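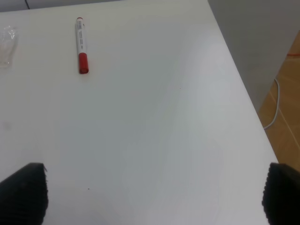
冷凍庫の「これ何だっけ」をなくす、うちの書き方と凍らせ方

2025年7月19日

サイト内検索 キーワードを入力 検索

先週、冷凍庫の奥から茶色いかたまりが出てきました。カレーだと思って鍋に入れたら、味噌味の肉そぼろでした。もう玉ねぎもじゃがいもも炒めてあったので、そのままそぼろ入りの謎の煮物になって、家族は黙って食べていました。おいしかったらしいです(子どもはおかわりした)。

それで、久しぶりに冷凍庫の名前書きをちゃんとやり直したので、ついでに夏の冷凍まわりのことをまとめて書いておきます。前にも似たような記事を書いたんですが、あのころとはやり方がだいぶ変わりました。

■ 書くのは入れる前!

まずこれです。中身を入れてから書こうとすると、袋はでこぼこするし、外側に煮汁がついているし、冷たいものだとすぐ曇ってきてペンがすべります。空の袋を調理台に平らに置いて、先に書く。それだけで字の読みやすさが全然違います。

私は晩ごはんのしたくを始めるとき、今日冷凍しそうなものの分だけ先に書いてしまいます。使わなかったら翌日に回して、日付だけ直せばいいので。

書く内容も昔は細かくて、料理名、日付、分量、味つけ、解凍方法まで書いていました。続くわけがない。今は料理名と日付、それと味がついているかどうかだけです。鶏肉なら「とり・塩」とか「とり・なし」。この「なし」がけっこう大事で、味のついていない肉だとわかると急な予定変更に強いんです。

■ ペンは油性、置き場所は冷凍庫のそば

水性だと袋の上でにじんだり、指でこすれて消えたりするので、袋に直接書くなら油性です。太いほうがいいですよ。細いペンできれいに書いても、霜がつくと読めません。

ペンはずっと電話の横の引き出しに入れていたんですが、そこまで取りに行くのが面倒で書かなくなっていたんですよね。冷凍庫の横にマグネットの小さいポケットをつけて、そこに1本だけ。家族が持ち出したら戻してもらう約束ですが、まあ、戻ってきません。なので私の分はエプロンのポケットにも入っています。

キャップはカチッと音がするまで。かすれてきたペンは、キャップをしてペン先を下に向けてしばらく立てておくと復活することがあります。だめなときはだめなので、あきらめて買い替えます。

■ 容器に書いてしまった字の落とし方

袋は捨てるからいいとして、保存容器に直接書いてしまったとき。つるつるしたガラスや陶器なら、消毒用のアルコールを布に含ませて拭くとたいてい落ちます。火のそばではやらないこと、窓を開けること。拭いたあとは洗剤で洗って、よくすすいでください。

プラスチックの容器は、ものによって曇ったり、ひびが入ったりするので、底のほうの目立たないところで試してからのほうが安心です。私はお気に入りのふたを1枚、白く曇らせました。それからはマスキングテープを貼って、その上に書いています。

テープの端っこを少し折って「耳」を作っておくと、はがすときに本当にラク!これは料理教室で一緒だったCathal Ní Chonaillさんに教わりました。冷凍したままはがすと紙だけ残ってべたべたするので、容器を水にくぐらせてからはがします。

■ スープとソースは平らに

トマトソースは、Branovettiのトマト缶が安い日にまとめて作ります。Costixでこの前は1缶119円でした。普段は196円なので、見つけたらつい抱えて帰ってしまう。3月に買いすぎて棚がトマトだらけになったのに、またやりました。

できあがったソースは粗熱をとって、Woltaの冷凍用の袋に入れます。大きい鍋のまま置いておくとなかなか冷めないので、浅いバットに広げるか、鍋底を氷水にあてて混ぜます。夏は特に、出しっぱなしにしないで手早く。

袋の口を折り返してコップや計量カップにかぶせると、片手で注げてこぼれません。空気を抜いて口をしめたら、金属のトレイの上で平らに寝かせて凍らせます。凍ってしまえば本みたいに立てて並べられるので、そのときに見える側、つまり袋の上のほうに名前を書いておくのがコツです。真ん中に書くと、立てたときに隣の袋に隠れて結局ぜんぶ引っぱり出すことになります(なりました)。

途中で菜箸を押しつけて筋をつけておけば、使う分だけ折れます。ひき肉もこのやり方です。

保存容器に入れるスープなら、ぎりぎりまで入れないこと。うちの700mlの容器は、ふちから指2本分あけています。凍るとふくらむので、満タンにするとふたが持ち上がります。ガラスの容器は冷凍できないものもあるから、底の表示を見てくださいね。

■ ごはんは熱いうちに包む

ごはんは炊きたてを茶碗1杯分ずつ、ふんわり平たく包みます。ぎゅっと押すとレンジにかけたとき真ん中が冷たいままです。湯気ごと包んで、粗熱がとれたら冷凍庫へ。日付はひとつずつ書かずに、まとめて入れる袋のほうに書きます。新しい分は必ず奥から。手前から取れば古い順になるはずなんですが、夫が奥から取ります。

■ 薬味の小分け

ねぎは切ったあと、キッチンペーパーで水気をしっかりとってから凍らせるとくっつきにくいです。半日くらいしたら一度袋をふってあげると、もっとぱらぱらになります。しょうがは皮ごと凍らせて、凍ったまますりおろす。手が冷たいけれど、繊維が気になりません。

大葉は冷凍すると色が悪くなるので、私は冷蔵です。びんに水を少しだけ入れて、茎の先だけつかるように立ててふたをします。葉がぬれるとそこから傷むので水は少なめに。水は2日おきに替えています。

Hsiaoの辛味噌みたいな、びんで買ったけど食べきれない調味料は、製氷皿に小さじ1ずつ入れて凍らせています。塩分が多いとかちかちにはならないので、スプーンでぽこっと外れます。においが移るから、製氷皿は氷用と分けてください。これを怠って、麦茶が辛味噌の香りになった夏がありました。

■ 一覧表はやめました

扉に中身の一覧を貼っていた時期もあります。使ったら線で消すというあれです。最初の週はよかったけれど、だんだん線を引き忘れて、あるはずの鮭がない、ないはずの餃子がある。今は一覧のかわりに、引き出しの左を「すぐ食べる」、右を「まだいい」にしています。買い物の前に左だけ見て、そこから晩ごはんを決めます。

左がいっぱいになった週は買い足しをお休みして、冷凍庫のものだけで何日かしのぎます。最後のほうは油揚げとコーンの炊き込みごはんみたいな、よくわからない献立になりますが、意外と評判がいいです。

引き出しの底には新聞紙を1枚敷いておくと、こぼれたグリーンピースの回収がラクです。替えるのは中身が減ったときに。溶けかけた霜でぺったり貼りついていたら、無理にはがさず、固くしぼったぬるま湯のふきんを少しのせておけばきれいに取れます。

あ、そぼろの残りはまだひと袋あります。今度は太い字で「そぼろ・みそ」と書きました。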